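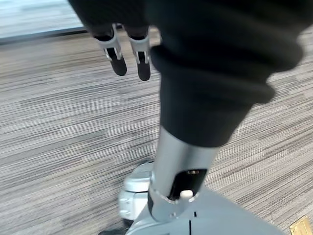 Posted by Edith Montoya (edith_m), Floors and Subfloors, 7:02 pm

Carpet of unknown fiber: clean it again or pull it up?

Two rooms, same carpet in both, installed by the previous owner. I have been here seven years and have no paperwork for it. The house is in Gadamden, slab on grade, with no basement and no crawl space.

Three separate questions, in order of how much they bother me.

1. Traffic lane. A strip from the door to the far wall reads darker than the rest when you look at it from the doorway and almost disappears when you look back the other way. It has been hot water extracted twice. Both times it looked better for a month or so and then the lane returned in the same place.

2. Seam. There is a seam between the two rooms, under the door. I can feel a ridge through a sock. It does not open when I press beside it.

3. Dents. Heavy furniture stood along the far wall until September. The dents have come up part of the way. I have tried ice cubes on one and a damp towel with an iron on another. The ice did slightly more.

I have two quotes for replacement, one from Poojary and one from an independent installer. They disagree on whether the pad has to go too. Before I spend anything I would like to know whether the lane is soil or wear, and whether the fiber matters to the answer.

The photo shows the carpet only in part. It is not going to settle the fiber question.

slabside_tom wrote:

Direction-dependent darkness is pile lay. Dirt looks dirty from both ends of the room. When the pile in a lane leans one way, light comes off it differently depending on where you stand, and no amount of extraction will change that for long. The cleaning stands the fiber up, people walk on it, it lies down again.

Test it. Get a stiff carpet rake, rake a patch in the lane against the lean, and look at it from the doorway with the lights set the way they normally are. If the patch matches the edges of the room, you have crushed pile and the carpet is fairly clean. If it is still darker, you have soil, residue or abrasion.

nap_and_weft wrote:

Agree with the test, disagree with the conclusion. A lane that comes back in a month after extraction is very often detergent left in the pile. Residue is slightly tacky and picks up soil from shoes faster than bare fiber does. You can have crushed pile and residue together, and in my experience you usually do.

Edith, what was used both times, and was there a plain water pass afterward?

edith_m wrote:

Hurow concentrate, both times. First time was a rental machine and me. Second time was a company, and I asked them to use the same thing so that I would not be mixing products. I did no water pass. I did not ask whether they did one.

I measured the Hurow by the cap. I have since read the label and the cap is not the measure.

nap_and_weft wrote:

Then I would run plain warm water through one square yard of the lane, with no detergent in the tank, and look at the recovery tank. If it foams, you have your answer for question one. Repeat until it stops foaming. Go slowly on the dry strokes, more of them than you think, especially over a slab.

slabside_tom wrote:

Foam tells you there is residue. It does not tell you the residue is what she is seeing. Do the rake first while the carpet is dry. Once you wet it and run a wand over it you have changed the pile lay, and you have lost the comparison.

nap_and_weft wrote:

Fair. Rake first, then rinse.

burn_test_bev wrote:

The fiber matters a good deal and it takes five minutes to find out. Cut a few tufts from inside a closet or under a baseboard edge. Hold them in tweezers over a metal sink, bring a flame in from the side, and observe how it burns and what is left.

Wool is reluctant to burn, smells like hair and leaves a crushable ash. Nylon melts, tends to go out when the flame is taken away and leaves a hard bead. Polyester melts too, with darker smoke. Olefin melts, smells like candle wax, and the bare fiber floats on water. Do the float test before the flame if you would like to skip the flame, since the others sink once they are wetted out.

If it is olefin, forget the iron. It softens at a low temperature and you can glaze the tips permanently. I would stop ironing until you know.

edith_m wrote:

Noted on the iron. I had it on a low setting with a towel between. The spot feels the same as the one next to it, but I will leave it there.

There is no closet in either room. I can get some from under the door trim.

kneekicker wrote:

Installer here. On the seam: a ridge you can feel that does not open is called peaking. The backing is under tension, the hot melt tape acts as a hinge, and the two edges lift together. It is not a failed seam. Stretching the carpet harder makes it worse, so do not let anyone come in with a power stretcher and promise to flatten it.

What you can do is live with it, or have the seam remade with a wider, stiffer tape and let the carpet relax before it is hooked back up. Under a door I would put a flat transition over it and be done. I realize that looks like giving up.

On the pad: if both rooms are getting new carpet, both rooms get new pad. The labor is already in the room. The old pad has taken a set wherever people walked, and new carpet laid over it will show the same lane.

slabside_tom wrote:

I would not be so quick on the pad. If it is a dense pad, dry, and it springs back when you press a thumb into it, it can stay. People pay for pad they did not need all the time. Pull a corner and look.

kneekicker wrote:

I have pulled a lot of corners. Corners are the one part of the pad that never gets walked on, so they always look good. Pull it at the door if you want to know something.

slabside_tom wrote:

At the door, then. The seam is at the door, so she would be opening it up anyway.

kneekicker wrote:

No. Do not open the seam for a pad inspection. Release it from the tack strip on the wall side of the doorway and fold it back just far enough to get a hand under. And wear gloves, the strip bites.

edith_m wrote:

Results so far.

Rake: the raked patch matches the edges from the doorway. From the far wall it now looks lighter than everything near it, as expected.

Float: the tufts sank after I worked them between wet fingers. They sat on the surface before that, so if I had not read the part about wetting out I would have called it olefin.

Flame: melted, went out when I moved the lighter away, hard bead. It did not smell like hair. I could not tell celery from anything else, which is a word another site used. I am calling it nylon, provisionally.

Rinse: the recovery tank foamed on the first two passes and barely on the third. So nap_and_weft and slabside_tom both get some of it.

I checked the pad near the wall side of the doorway. It is rebond, dry, and it compresses to very little under a thumb. It came back, slowly.

burn_test_bev wrote:

Hard bead and self-extinguishing is consistent with nylon. It can also be treated polyester, so provisional is the right word. If it is nylon, it is the fiber with the best chance of recovering from those dents. Steam held a couple of inches off the pile, then fingers or a spoon to tease the tufts up, then leave it alone until it has dried fully. Do not touch the pile with the hot plate.

nap_and_weft wrote:

Given the foam I would rinse the rest of both rooms before deciding anything. Cheap compared to either quote. If the lane stays away through the winter you have only a pile problem, and a rake deals with that every few weeks.

kneekicker wrote:

Pad that comes back slowly is pad that is finished. You can rinse the carpet as often as you like, it will keep crushing in the lane with nothing under it. I would take the quote that includes pad.

edith_m wrote:

The one that includes pad is from Poojary, with Vanwood as the carpet. The independent would reuse the existing pad and leave the choice of carpet to me.

I am going to rinse both rooms, steam the dents and put a flat transition at the door. Then I will wait. If the pad is finished it will be no more finished in spring. I do accept the point that new carpet should not go over it.

One more, for kneekicker. The rooms are eight feet wide at the narrow end. Is there any reason to run a seam between them at all, if it does come to replacement?

kneekicker wrote:

Depends on the direction of the pile and how the rooms line up. Broadloom commonly comes in 12-foot rolls, so width is not your limit. If the doorway lets one piece run through, the waste may cost more than the seam does. Ask for a seam diagram with the quote. Anyone who will not draw one is deciding on the day. Also ask which way the pile will run - if it leans toward the door, you look into it as you walk in and it reads darker.

edith_m wrote:

Neither quote has a diagram. I have asked both for one.

Comments (4)

greylock_r: The cap thing on concentrate is worth its own post. I overdosed a stair runner the same way and it took several rinses to get it out.

mrs_tillotson: Has anyone tried white vinegar in the rinse water? I was told it cuts the foam.

nap_and_weft: Mild acid rinse is normal practice on nylon. Dilute it well and test somewhere hidden first. Plain water got the foam down here, so I would not add anything.

dunmow: Raked mine after reading this. Lane gone from the doorway, very obvious from the window. I now sit facing the other way.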